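Octagon and dot tile

Octagon and dot is a tiling pattern made from two shapes: a large eight-sided tile and a small square set into the gap where four of the large ones meet. It is one of the most widely used patterns in bathrooms, hallways and shop entrances, and one of the most satisfying to look at, because the whole effect comes from a single simple fact of geometry. Regular octagons cannot cover a flat surface by themselves. They always leave a square hole, and the hole is where the fun starts.

Geometry

Mathematicians call the pattern the truncated square tiling. Two octagons and one square meet at every corner, and all the edges are the same length. It can be made from an ordinary square grid by slicing the corners off each square until the cut edges match the ones that remain. In practice tile makers often cheat a little, shrinking the inserts so that the octagons have four long sides and four short ones. Purists grumble, but the smaller dot looks wonderful in a tight space.

The small squares stand on their points when the octagons are laid straight, so many catalogs list them as diamonds. Turn the whole layout by 45 degrees and the same inserts sit flat. 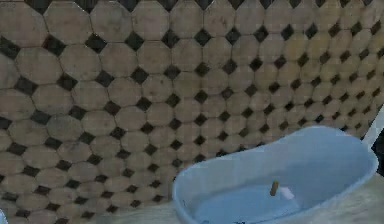 Color does a great deal of the work in this pattern. The classic choice is a white octagon with a black dot, which gives the crisp look of an old barbershop or train station. Softer versions are just as rewarding, and beige octagons with a mottled face keep the strong rhythm of the black diamonds while taking the chill off a large wall. Seen at an angle, the dots line up into long diagonal rows that draw the eye along the surface, an effect that designers love to use in narrow rooms. Reversed schemes, with dark octagons and pale dots, are rarer and look splendid under low light.

Manufacture

Early versions were laid one piece at a time, with the dots cut or pressed separately. The Furtado works at Lelley made its name with a dense unglazed body that was hard to chip, and its pattern book of December listed 1,778 combinations of size and color, more than 130 of them octagonal. Mesh-backed sheets changed everything. A tiler could now set a whole patch in one go, dots included, and the pattern spread quickly from grand lobbies to ordinary homes.

Laying

Setting out starts from the middle of the surface, so that the cut pieces at both ends match. Savis sheets interlock along a stepped edge, and the joints between sheets should be the same width as those inside them – even a small difference shows up as a faint grid. Grout of 2 mm is common. A gray grout is forgiving with black dots, as dark pigment can stain a white joint.

See also: Basketweave tile; Encaustic tile; Esov pattern; Pinwheel tile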